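Eltero hand-held gripper, two-finger, with blue pads

The hand-held gripper is for teams who want to record cloth handling in homes as well as on the bench. Eltero makes the body; Kordale supplies the finger pads. We have stocked it since January alongside the Sýkora parallel gripper, and most buyers try both.
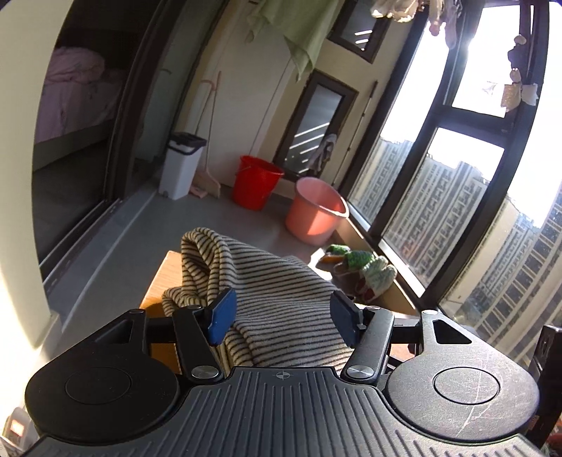 On thick or fuzzy cloth the wide opening matters more than grip force. The Sýkora closes harder but tends to push a fold away before it catches. The Eltero pads can be set down either side of a fold and then brought together. For thin sheets we would still pick the Sýkora — its fingertips are narrower.

Bundled fabric is easier with a gripper in each hand, so we sell them singly and in pairs.

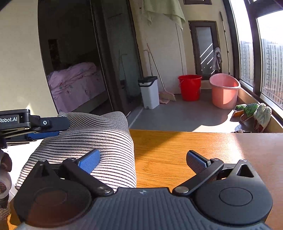
Two grippers at a striped bundle on a wood-grain tabletop.

Weight: 400 g
Maximum opening: 93 mm
Pad height: 44 mm
Pad life: 3000 closures, then replace both pads together

Spare pads are sold in pairs. Orders leave our Grerkstead warehouse within two working days. The camera is not included.

Page updated April 11, 2019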